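Facilities and Equipment Support — Ticket 559
Subject: Worn lining in sorting bin, Terel bench 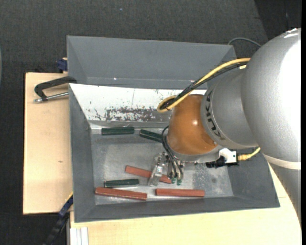
Status: Resolved, monitoring
Category: Storage and containers
Priority: Normal
Site: Zatmont
Opened: 25 January 2020

Description of the problem

The sorting bin on the Terel bench is losing paint from the white surface on its far inner wall. There is a wide patch low down near the middle where the paint has peeled and left a ragged dark edge, and the area to the left of it has scratches and small black flecks. The requesting group reports that paint chips have been found among the green and red blocks at the end of the day and that chips have also been found in the storage tubs after the blocks were put away.

The group asks for the following: advice on whether the bin can stay in use, repair or replacement of the white surface, and a cleaning method for the blocks that will not dull their colour.

The neighbouring bin behind it has not shed any paint and is not part of this request.

First response

Thank you for your report. The bin may stay in use while the ticket is open, provided that it is swept before each session and that no food or drink is placed on the bench. Please do not pick at the peeling edge or cover it with tape. Tape was tried on a Pereyra tray in September and pulled away a good deal more paint when it was taken off.

Please confirm:

Whether the chips are coming from the peeled patch only, or from the scratched area as well.
Whether the grey walls are shedding anything.
Which cleaning product is used on the bin, and how often.

Reply from requesting group

The chips appear to come from the edge of the peeled patch. A dry white cloth wiped over the scratched area came away clean. The same test on the grey side walls and on the near wall also came away clean. The floor of the bin left a faint grey mark on the cloth, which we take to be ordinary rubbing from the blocks.

The bin is wiped every second day with the general bench spray. On some occasions the scouring pad from the sink has been used on the white surface to remove coloured marks. We were not aware that this was discouraged.

Assessment

The scouring pad is the likely cause of the fine scratches. It does not fully explain the peeled patch. The patch is at the height where the end of a block strikes the wall when it is dropped or slid toward the back of the bin, and repeated knocks at one point will lift paint once the surface has been opened. The general bench spray is suitable for bare metal but should not be left standing on paint.

The scuffing on the floor was considered separately. The pale rubbed areas and the speckled darker patch are matters of appearance. No sharp edge was found when the floor was checked by hand with a glove, and no work on the floor is proposed.

Options put to the group

Option A — Replace the bin. Esness lists a replacement in the same size. Delivery is quoted at 20 working days. The group's remaining equipment budget for the year is $2,000 and the replacement would take up most of it.

Option B — Remove the loose paint, smooth the edge of the patch and repaint the white surface. The bin would be out of use for eight days, most of which is drying time.

Option C — Remove the loose paint and smooth the edge, and leave the patch bare. The bin would be out of use for one afternoon. The patch would remain visible.

The group selected Option C, with Option B to be reconsidered at the next shutdown. It was noted that the colour of the wall has no bearing on the sorting work.

Work carried out

1. Blocks removed and placed in a lidded tub.
2. Bin vacuumed with the soft brush fitting, including the corners where the sloping walls meet the floor.
3. Loose paint lifted from the edge of the patch with a plastic scraper. Metal scrapers were not used.
4. Edge of the patch smoothed by hand with fine paper, kept damp to hold down the dust.
5. Surface wiped with a damp cloth, then a dry one, and left overnight.
6. Blocks washed in warm water with a little dish soap, rinsed, and dried on a towel. No loss of colour was noted on either the green or the red.
7. Storage tubs emptied, washed and dried.

Instructions for continued use

Lower the blocks to the floor of the bin before letting go. Sliding them up against the far wall should be avoided. Wipe the white surface with a damp cloth only. The scouring pad has been returned to the sink and should stay there. Coloured marks may be left in place — they do no harm, and rubbing them out removes paint with them.

Sweepings should be looked over before they are thrown out. If new chips are found, please record the day and the part of the wall they seem to come from, and reply to this ticket. A second ticket is not required.

Follow-up

The group reports that one small chip was found on the first morning after the work and none since. The chip was white on one face and is thought to have been left in a corner of the bin during cleaning. The cloth test along the smoothed edge was repeated and came away clean.

A further request was made for a soft liner for the bin floor. This has been declined for the present, as a loose liner would ride up on the sloping walls. The group may submit a separate request with measurements should it wish to pursue a fitted one.

Ticket moved to monitoring. It will close on its own if no reply is received before the next shutdown.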